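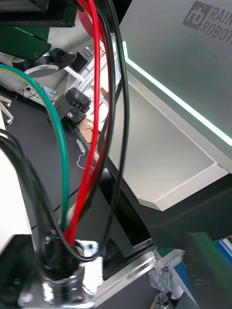
Busness starts plugging in boards on Canal Street

1 Nov 2022

If you've walked down Canal Street in Histevcombe lately and wondered why the lights are on so late in the old carpet store, I finally have an answer for you. It's circuit boards! Busness, the electronics outfit that used to work out of two rooms over the pharmacy, has moved its final assembly work into the ground floor, and last week I got to spend most of a morning there getting in everybody's way.

The job they're on right now is the control board for the Millet, a ventilation unit that Fotska sells to schools and small offices. The order is for 1000 boards, to be delivered by the middle of December, and it's the biggest one Busness has ever taken. (The previous record was 164, for a greenhouse company, and Hannelore Frei, who runs the place, told me they'd thrown a party over that one.)

The boards come to Histevcombe with all the little parts already soldered on. What's left is the fiddly end of things: setting each board in place, getting the cables plugged in, checking that it powers up, and packing it. I had pictured that part taking a few seconds per board. It does not take a few seconds per board.

"A plug has to go in straight," Frei said. "If it goes in crooked it can feel fine and still not be in all the way, and then we get a phone call in January." She had a coffee can of bent connectors on the windowsill, which she uses to scare new hires, and she made me look at several of them.

I've been around a lot of workplaces for this column and I don't think I've ever been in one where a thing that small got that much attention. You lean in, you hold your breath a little, and you find yourself rooting for a plug.
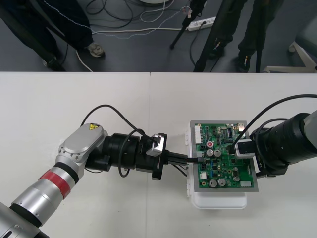 The board itself is a nice-looking thing, by the way, green like you'd expect, mounted in a gray metal frame with a white plastic tray under it. There's a white connector with a lot of pins up toward the corner and a smaller one farther down the same side. Chunhua Dai, who wrote the work instructions, has gone through four versions of the page that covers that edge, and she's not done. The first version had the cables going on in the order they appear on the drawing. That sounded sensible until they tried it and found that one cable kept ending up in the way of the next. Now the order is different and there's a photo for every step, printed large, and Dai says the questions have dropped off a lot.

The other thing she's fussy about is holding the board still. Push a plug into a board that can slide and half your push goes into the sliding, so keeping it steady gets its own line in the instructions, in bold.

The work happens on white tables, pushed up against each other so there's one long surface, and I'm told the color was a whole argument. Corentin Courtois wanted gray, to hide the scuffs. Frei wanted white so that a dropped screw would show up, and she won. The floor is dark gray and came with the building once the carpet samples were gone. It's also where a good many of the cables live for now, black ones and white ones, and I stepped over them like a horse. Courtois is in charge of getting those up and out of the way, and he'd like me to report that the cable covers have been ordered. So reported!

As for jobs, Busness has 26 people at the moment and expects to be at 32 when the Millet order is in full swing. The new positions are in assembly and testing, and you don't need an electronics background for the assembly ones. Ysaline Le Goff came over from the bakery on Station Road in September and now does final checks. She said the hours are a huge improvement and that she misses the smell. Good eyesight and patience are what they ask about in the interview, plus whether you mind wearing a grounding strap on your wrist. I wore one for an hour and forgot it was there until I tried to walk off with it.

The neighbors seem pleased enough. Eugénie Barbier, who has the framing shop next door, told me her one complaint is the delivery truck, which has been stopping across her entrance on Thursday mornings. Frei says she's spoken to the driver and the truck will use the back lane from next week on. Barbier says she'll believe it when she sees it, but she did also sell them the frames for the front office, so I'd call relations good.

Busness is planning an open evening in December once the big order has shipped, with a chance to look at the boards and ask questions. No date yet. Applications for the assembly jobs can be dropped off at the front desk on weekdays until five. Use the side door, the front one sticks.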